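Charger cable keeps flopping everywhere on my desk mat, how do you all tidy yours?

Posted by Randa Shboul in Home Office & Desks

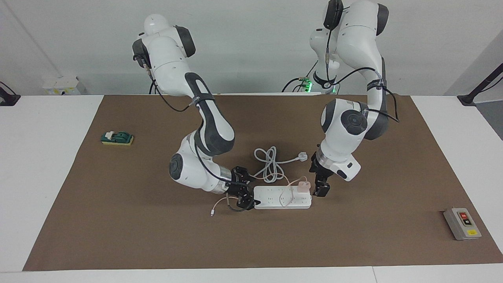

So I finally bought a big brown mat for my white table and I love it, it makes the whole corner feel warmer. But the power strip is driving me nuts! It's a plain white one and it sits right in the middle because I keep changing my mind about where it should live. My phone charger (the little see-through pink one) is plugged in at the right end, and the thin pink cable goes back across the top of the strip, falls off the left end and then wanders over the mat. Every time I reach for my notebook I catch it with my sleeve.

Then there's the strip's own cord. I coiled it up in loose loops and parked it behind the strip, and it looks okay for a day and then it spreads out again like it's got plans. I've got a plain off-white wall behind the table so every bit of cord shows.

What I'd like to know is 1) is there a better end to plug the charger into, 2) what do you use to hold a coil together that doesn't look like a garbage bag tie, and 3) would you stick the strip under the table or leave it up top? I rent, so I'd rather not drill anything. I have 22 dollars left in my desk budget this month, ha.

Milan Van Loon
84 helpful votes

Move the charger to the left end first! If the cable wants to end up on the left, start it on the left, and then nothing has to run over the sockets. It took me way too long to figure that out on my own desk, I had a lamp cord doing the exact same thing for most of a year.

For the slack, I use those soft hook-and-loop straps that come on a roll (mine are from Paquette, light gray, and they disappear against a gray cord). Make your loops a bit bigger than you think you need, about as wide as your hand, and put a strap on each side of the coil. One strap lets it sag, two keeps it flat. Don't pull it super tight, and if you're running a space heater or anything big off that strip, uncoil the cord all the way.

Under the table versus on top, I went back and forth. I ended up leaving mine on top but shoved to the back edge against the wall, with the sockets facing me. I plug and unplug stuff all day and got tired of crawling around. If you only ever charge a phone, under is nicer.

Siebe Maes
9 helpful votes

get a cable box. Flustico makes one, mine was cheap. strip goes in, lid goes on, done

Afiq Purba
22 helpful votes

I'd skip the box unless you measure first, mine was too short for the strip and I had to send it back (measure with the charger plugged in, since it can stick out past the end!). What I like for the phone cable is one of those little weighted clips that sits on the mat. The tip of the cable stays put and you can grab it without looking. No glue, so your mat is safe, and it peels off nothing when you move out.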